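Section 4
Registering a theft report and handing the file over

This section is for the person who holds the Supervisor role in Satside. If you hold only the Guard role, you can do steps 1 to 5, but the Lock button will stay gray for you.

Before you start

You need the report number from the shift book, the store code, and the name of the person who first noticed the loss. The desktop program must be version 3 or later. On older versions the Exhibits tab has a different order and the steps do not match.

Satside does not send anything to the police by itself. It prepares a file, and a person must deliver it.

4.1 Open a new case

1. Sign in and choose Cases, then New case.

2. In the field Type, choose one of these: Theft from shop floor, Theft from stockroom, Theft in delivery, Damage, Other. If a rider or a driver is suspected, choose Theft in delivery also when the goods were later found in the store.

3. Type the store code and press Tab. The address is filled in. If the address is wrong, stop and correct it under Settings - Sites. Do not write over it in the case, the old address will still be printed on the cover sheet.

4. Enter the time of the loss. When the exact time is not known, enter the last time the goods were seen and the first time they were missed. Both fields accept hours and minutes only.

5. Write what happened in the box Statement. The box holds 2,000 characters. Longer text must be attached as a separate page.

Note: Write only what the witness saw or heard. Words like "thief" and "stole" should not be used about a person who has not been convicted. Write "the person" or use the label from the People tab (P1, P2 and so on).

4.2 Add people

1. Open the People tab and press Add.

2. Choose the role: Witness, Suspected, Staff or Caller. A person can have two roles, for example Staff and Witness.

3. Fill in the contact details. For a person under age, tick Minor. The name will then be hidden on all printed pages except the police copy.

4. Press Save person. If you close the tab before saving, the entry is lost and there is no warning.

Caution: Do not copy an identity number from a staff file into a case. Ask the police officer if the number is needed.

4.3 List the goods and the cash

1. Open the Exhibits tab. Each line is one exhibit.

2. Enter a short name, the bag number and the place where it is kept. Cash goes on its own line, also when it was found in the same pocket or bag as other goods.

3. Count the cash with a second person present. Both names must be on the line. The amount is written in figures without the currency sign, for example 3,874. The sign comes from the site settings.

4. For electronic equipment, enter the serial number if it can be read from outside. Do not switch on a phone or a laptop to look for it.

5. Press Check total. The program compares the lines with the amount in the Statement. A difference is shown in red, but it does not stop you - sometimes the two amounts are really different, and then you should explain it in the Remarks field.

Note: The bag number must be typed by hand at the Wekbridge and Rathnayake sites. The scanner there reads the old bags only.

4.4 Lock the case and print

1. Read the whole case once more. After locking, the Statement cannot be changed, only a supplement can be added.

2. Press Lock. Enter your own password, also if you signed in a minute ago.

3. Press Print and choose Police copy. The cover sheet, the People list and the Exhibits list come out in this order.

4. Sign every page at the bottom right. The receiving officer signs only the Exhibits list.

5. Scan the signed list and attach it under Handover. The case status changes from Locked to Delivered.

If the status does not change, check that the scan is a PDF. Pictures from a phone are accepted by the program as attachments but they do not count as a handover.

4.5 Who can see the case afterwards

A delivered case can be read by the supervisor who locked it and by the site administrator. To give access to another person, for example to the insurance contact, open Sharing and enter the e-mail address. The access ends by itself at the end of the month. It can be renewed.

When a court asks for the case, do not print a new copy. Send the request to Lutfa Liyanage in the Lulix support office, and she will prepare a copy with the access log included.

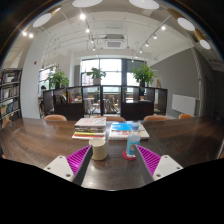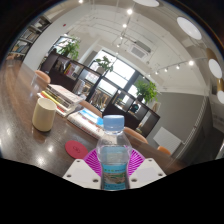
Figure 4. Small cup (first picture) and water bottle (second picture) at the dark wooden table.

4.6 Common messages

"Site not found" - The store code has a letter O in place of a zero, or the site was closed in Settings.

"Second name missing" - A cash line has only one name. See 4.3, step 3.

"Case is open on another computer" - Close it there first. If that computer is switched off, wait until the message disappears, then open the case again.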